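Home Posts Workshop About Search

The force limit that wasn't set

I lost most of a Sunday to a fault I should have caught in the first ten minutes, so I'm writing it down while I still remember the order of things.

The job is simple. The arm picks a red cube out of a wicker basket, puts it down somewhere else, then does it again. We call the cell Salo. The task script is called Tanner, and it has been running in one form or another since September. I had it set for 273 cycles and was at the other desk when the arm went into a protective stop at cycle 55.

The log said the wrist force had gone over the limit on the way down. I cleared it, homed the arm and started over. It stopped again after 70 more cycles. Same message, same part of the move.

My first guess was the cable. A loop that pulls tight at the end of a move can show up as load on the sensor, and I have been fooled by that before. I ran the arm through the whole path at low speed with nothing in the basket and the reading stayed flat.

My second guess was the basket. It's woven, the rim isn't the same height all the way along, and it can creep on the cloth. I moved it back to its marks and ran the descent by hand, one step at a time, watching the force value.
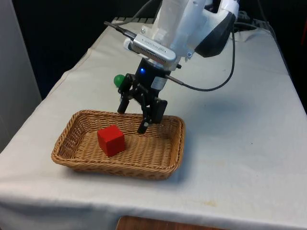

Piltholm wrote to me after I posted the short version on the Kullora forum, saying that a finger touching the rim would give a side load first, and that I should plot the three axes separately before I changed any limits.

I did that, and the side load was there in both stops, a few samples ahead of the vertical one. The descent speed was 200 mm/s. I had raised it in Tanner for a different fixture and never put it back - and the slowdown zone above the basket was still switched off from the same test.

Speed is back down and the zone is on. I haven't rerun the full set yet. The pick height still needs checking.

Filed under: faults, gripper

Get new posts by email. This site uses cookies to remember your settings. Accept Decline

Contact Copyright, all posts by the author Back to top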